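4.2 Changes in the packers' work

Before the arm was installed at the Tramcombe site, two packers shared each bench and handled 978 items per shift between them. With the arm in use, one packer stays at the bench and the other moves between stations, clearing stops and restocking. Interviews by Sarantis and Kekana show that most staff found the new role less tiring – but also more broken up. Several said they missed having a partner to talk to. Of the 570 stops logged in June, most were cleared by the roving packer without a call to maintenance.
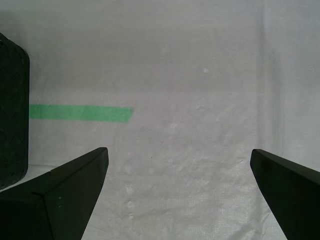

Figure 2. Open gripper fingers over the cloth-covered work surface, with a strip of green tape at left.

Packers were not paid more for clearing stops, and this came up often in the interviews. We return to pay in Section 5.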